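Wukimel notebook – simulated shelf task, camera comparison
Thursday, 9:40

Purpose. To establish whether the policy trained on the Tremholm demonstrations depends on the overview camera, or whether the remaining views are sufficient for it to approach a named item. The demonstration set holds 410 episodes. The two-arm model and the shelf geometry are unchanged from the June entry. Both grippers are commanded open at the start of every trial. 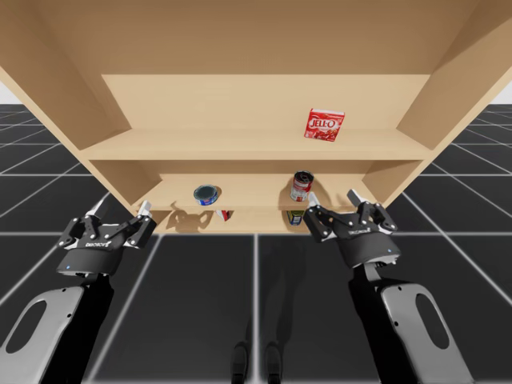
Roxana Betancur asked whether the shelf positions had been resampled for this comparison, as a policy that had memorized them would look better than it is. They had not been resampled in the first batch. That batch of 15 trials is therefore set aside and will not be reported. The batches below use new seeds, and item positions are drawn separately for each trial.

Condition A, all views. The run comprised 105 trials. The target was given by name only. Logs are stored under Valderrama, in the folder for this comparison.

Condition B, overview removed. The same seeds were used. For trials naming the Jell-O box, the shelf view was checked before the arms were released – a precaution adopted after the rendering fault in June.

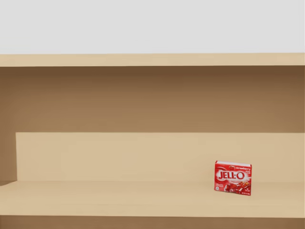
The check adds little time and should be kept for the remaining conditions. In Condition B the policy still selected the correct shelf level in most trials, but its first motion was slower and it hesitated more often between the left and right arm. The hesitation appears in the joint commands and is not a rendering matter.

Wrist views require separate treatment. With the fingers spread, the gripper itself fills much of the lower part of the view, and low items may be partly hidden behind the linkages. The Rillum encoder was trained without such occlusion, so its features should be examined before any claim is made about Condition B.
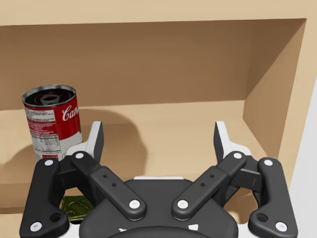 Next steps

Repeat Condition B with the wrist views masked below the fingertips.
Rerun 2 seeds by hand and compare the joint commands with the log.
Send the revised trial table to R. Betancur for review.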